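Purkerbridge unit, walk-through checklist with my comments
November 18, 2021

Exits and doors — OK. Both open all the way and the push bars work. The back one sticks a little at the bottom (it did in August too), so I'd like it planed before the really cold weather.

Fire extinguishers — OK, 5 on the wall and all tagged. The one by the Wogan cabinet has a box parked in front of it again, guys! I moved it.

Smoke alarms — 2 need batteries. I had one in my bag, so now it's one.

Space heater — FAIL. The Amus is rated at 2000 watts and it was running off a power strip. Please plug it straight into the wall, and keep it away from the curtains.

Extension cords and cables — OK with a comment. No cracks or scorch marks on anything I checked, but I'd love to see the spare stuff hung up on hooks. 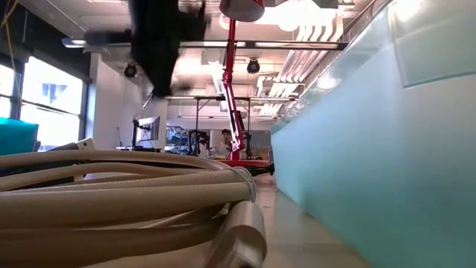

Item 5: coiled cable on the tabletop, metal connector near the bundle.

Ladder — OK. Feet are good, the label's still readable. The Clevis hook that holds it to the wall is loose, and I tightened it as far as my pocket screwdriver would go.

First aid kit — almost. Plenty of bandages, but the eyewash expired and somebody's been at the tweezers.

Floors — OK. The new mat by the sink is great, no more skating!

Back in two weeks for the heater and that last alarm.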